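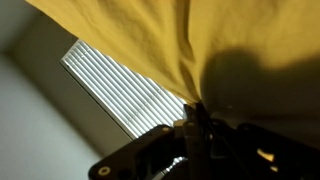

Black gripper fingers pinching a piece of yellow cloth, with a window behind.

Pinch rule (cloth handling)

The pinch rule is a bit of house practice for robots that pick up fabric, and I'm writing it up because I've used it for years and keep getting asked about it! It says the fingers should close on a small gathered point, and then you stop and look at the creases before anything else moves. Creases fanning out from the grip show you where the cloth is under tension.

Rafia Rind wrote the first version at Skinda, as item 87 in a list of 164 (yes, I've read them all). Gemechu Worku later cut the list down to 50 for the Tudlow handbook, and I think his wording is the clearer one: "Grip, hold, look, move."

Lighting gets its own note. A bright window behind the work can leave the gripper nearly black to a camera, and its shadow on the cloth can pass for a fold or a stain. Tudlow says close the blinds or add a lamp in front. I do both.

People still argue over hems. Flevanero allows a pinch right on the edge, Joo wants it farther in, and the October revision left that open.

See also: Cloth folding, Grip force limits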